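Manutenção de Hardware – Apostila da Unidade 7
Desmontagem e remontagem de uma estação de trabalho
Professora: Rukhsana Zaidi

Categoria: Apostilas > Montagem e manutenção

Esta unidade continua a anterior, em que vimos fontes e cabeamento. O material fica na bancada: o gabinete, o suporte de peças e as fichas Tidico. Tragam a ficha impressa, porque o número de série de cada peça é anotado nela antes de qualquer encaixe.

1. Posição do gabinete

Desligue o cabo de força e espere um minuto. Deite o gabinete de lado, com a placa-mãe voltada para cima, e retire a tampa lateral. Coloque a pulseira antiestática antes de tocar no interior. O suporte de peças fica à esquerda, encostado na bancada, e não sobre o gabinete.
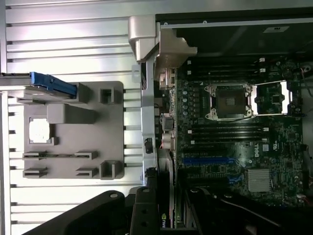
2. Reconhecimento da placa-mãe

Localize primeiro o soquete do processador. Neste modelo ele é do tipo LGA: os pinos ficam na placa, e o processador tem apenas contatos planos. Com a armação aberta, o campo de pinos está desprotegido. Um pino torto costuma inutilizar a placa.

Há slots de memória DIMM acima e abaixo do soquete. Anote na ficha quais estão ocupados. Depois identifique os slots de expansão, os conectores SATA e o dissipador do chipset.

3. Etiquetas e conectores externos

Leia as etiquetas antes de soltar qualquer parafuso. A que traz as palavras "POWER BUDGET" deve ser citada no relatório. As gavetas de disco têm alça azul e devem ser puxadas pela alça, sem forçar o corpo. 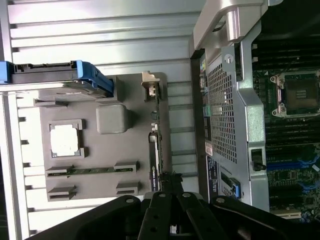

Posso instalar a memória antes do processador?
Pode, mas na nossa sequência o processador vem primeiro. Com os slots vazios sobra mais espaço para a mão, e a alavanca do soquete fecha sem esbarrar nos módulos.

4. Retirada das peças do suporte

Cada peça tem o seu lugar no suporte: disco rígido de 3,5 polegadas, processador e módulo de memória. Tire uma de cada vez. O processador se segura pelas bordas – nunca pelos contatos. O módulo de memória também se segura pelas bordas, e o entalhe precisa coincidir com a chave do slot.
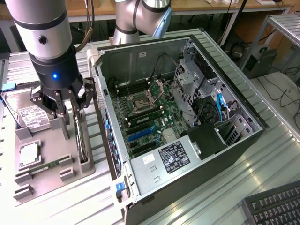 Pressione o módulo por igual nas duas pontas até as travas fecharem. Se uma delas não subir, retire o módulo e confira o entalhe. O disco fica para o final. Quem usar a pasta térmica Resine deve aplicar uma gota pequena no centro – o excesso escorre para o soquete.

Entrega: relatório de uma página, segunda-feira, na sala 207.

Contato: secretaria do curso, sala 19 | © Zirnus Cursos Técnicos | Voltar ao topo

Este site utiliza cookies para melhorar a sua navegação. Ao continuar, você concorda com a nossa política de privacidade.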